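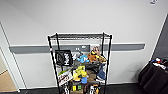
先把架子的顶层空出来:和一位收纳师聊毛绒玩具

约她见面之前,我在电话里说想聊“断舍离”,她在那头笑了半天,说那个词她好几年不用了,要聊就聊毛绒玩具吧,毛绒玩具可有意思多了!于是这篇访谈从头到尾都在聊玩具和架子,我回来整理录音的时候,一段都舍不得删。

她做上门收纳有15年了,早年主要接衣橱,后来慢慢转到儿童房、活动室、诊所的等候区这类地方。按她的说法,衣橱有标准答案,叠好挂好就行,而毛绒玩具没有。“它们没有形状,你把它摆正,它过一会儿就歪了。它们又都有脸,你不好意思把它塞到底下去。衣服不会看着你,玩具会。”

我们聊的那个架子是黑色金属网架,靠着一面白墙,四根细立柱,一层一层的铁丝隔板。她对这种架子的喜爱几乎有点夸张。“我跟客人讲,你先别买柜子,先买网架。网架透气,落灰往下掉,不会积成一层毯子。还有一点特别好,它没有门。有门的柜子,孩子把东西往里一塞,门一关,这件事在他心里就算完了。没有门,你每天路过都看得见,乱了就知道乱了。”

我问她,铁丝隔板不会把玩具硌出印子吗?她说小只的不用管,大只的、里面是颗粒的那种会往缝里陷,可以垫一块薄毡,裁得比隔板小一圈,边上还留着通风的地方。她试过垫硬塑料板,后来不用了,毛绒的底在上面打滑,孩子抽一只出来,旁边三只跟着一起下来。

顶层现在什么也没放,一整面空网格。我以为是还没收拾到,她摇头,说这正是她最得意的一层。“所有人拿到架子,第一个动作就是把顶层堆满,因为顺手嘛。顶层一满,你再拿到新东西就没有地方落脚,只好往下面硬挤。我的习惯是顶层永远空着,当作中转站。今天洗好晒干的先放上面,要缝的先放上面,要送走的也先放上面,当天清掉。你试一个星期,就会发现整个架子都活了!”

中间那层热闹得很。左边立着一块黑框的牌子,黑底似的方框,中间一个白色标志;牌子右手边挤着一堆毛绒玩具,浅蓝色的一只圆滚滚的,手脚短短的,旁边挨着一只橙棕色的,后面还有一只探出个脑袋来。再往右,一只黄色和浅褐色相间的玩具软塌塌地靠着后面的立柱。

我说,这算整齐吗?她特别认真地想了一下。

“算住得下。”她说,“我很喜欢那只靠在柱子上的。软身子的玩具,你让它坐在一层的正中间,它一定会倒,倒了还会带着别人倒。你给它一根柱子靠着,它就有椅背了。四根立柱就是四个靠背的位置,我都留给坐不住的。圆身子的呢,让它们挤在一块儿,互相撑着。”

那块牌子立在玩具旁边,她也有话说。她喜欢在软的东西里放一件硬的、直的、有边有角的,眼睛有个地方停一停。她说这一招是早年在一家叫Jolline的小家居店里学来的,那家店把布偶和相框混着摆,她站在橱窗外面看了好久,回家就把自己的书架重新弄了一遍。“一块板子竖在那里,旁边再乱也像是有个开头。从左往右看,先看到牌子,再看到一群家伙,像一排字有个标点。”

再往下一层,靠中间坐着一只亮黄绿色的角色,方方的,端端正正面朝外。她提到它的时候声音都高了。“方的最好伺候!方的毛绒玩具是收纳师的朋友,你放哪儿它就坐哪儿。我一般拿它做定位,一层里放一只方的,孩子收玩具的时候就知道,哦,这一层是它家。比贴标签管用,四岁以下的孩子又不认字,可是他认得那个绿家伙。”

关于标签,她的态度是能不贴就不贴。她给一个叫Ulorton的社区活动室整理过一批架子,最初按动物、人物、车辆分了类,标签印得漂漂亮亮,过了几天再去,鲸鱼在车辆里,公交车和熊睡在一起。她后来改按大小和软硬分,标签全撕了,孩子们反而放得八九不离十。“大人的分类是按名字的,孩子的分类是按手感的。抱起来怎么样,捏起来怎么样,他心里有数得很。”

同一层的右边,有一只蓝灰色、下半截发白的,半个身子搭在架子边上,往下垂着。我指给她看,问这一只要不要扶一把。她说要的,不过她不着急。

“搭在边上的那一只,往往能告诉你点什么。要么这一层真的满了,要么它就是大家最常拿的那只,拿了放、放了拿,总在最外面。我会先看几天。要是每次搭在外面的都是同一只,那好,以后外沿就归它,别往里推了。要是每次都换一只,那就是层里太挤,得请几位搬家。”

说到搬家,我问她怎么劝人送走玩具,这总归是最难的一关。她说她从来不劝数量。有的客人家里有100只,每一只都说得出名字,她照样给人家安顿下来,一只不动;有的人家只有一小堆,却没有一只有人记得。她的办法是让孩子自己挑5只“今晚要睡在架子最好位置的”,挑完了再问,剩下的里面谁还想挤一挤。问到后来,孩子自己就会拎出一两只来,说这个可以去别人家了。“你问他不要哪只,他哪只都要。你问他要哪只,他很快就说完了,剩下的就好商量了。”

清洁这一块她讲得飞快,我只能挑着记。小件装进网袋机洗,温水,慢速甩干;里面有发声器或者电池盒的别下水,用湿布顺着毛擦,再用干布擦一遍;晒的时候别夹耳朵,平摊在网上,翻两次面。她用过好几种网袋,现在固定用Aerts的,原因很朴素,拉链头有个小套子,不会刮毛。刚洗好的玩具毛会打结,她拿一把宠物用的软毛刷,趁着没全干的时候梳,梳完蓬起来,“跟新认识的一样”。

架子靠墙怎么放,她也有自己的讲究。那面墙上横着一条长长的灰色护墙条,差不多齐腰高,她看到这种护墙条就高兴。“推车也好,椅背也好,撞的都是这个高度。架子后面有一条,墙就不会被立柱蹭花。家里没有的话,在立柱后面贴两块毡垫也行。”她还建议把架子跟墙固定住,尤其是有小孩会爬的地方,重的放下面,软的放上面,这一条她说了两遍,让我一定写进去。所以写在这里,请大家照办。

我问她有没有哪一次整理是自己特别难忘的。她讲了一月份在Rorkberg的一间候诊室,地方小得转不开身,只放得下一个窄架子,玩具却有好几袋。她在地上坐了一下午,一只一只往上试,试到天黑,最后发现最占地方的那只大象可以坐到地上,给孩子当靠垫。“它不上架,它就是家具!我高兴得给我先生打电话,他问出什么事了,我说大象坐地上了。”

临走前我请她给刚买了架子、还没动手的人说一句话。她说别一次弄完,先摆一层,就摆最常拿的那几只,摆好去喝杯茶,回来看看顺不顺眼。不顺眼就换,毛绒玩具又摔不坏。

说完她问我家里有没有架子。我说有一个,顶层堆满了。她立刻从包里翻出一把卷尺来,问我层板是多宽的。

10/02/2020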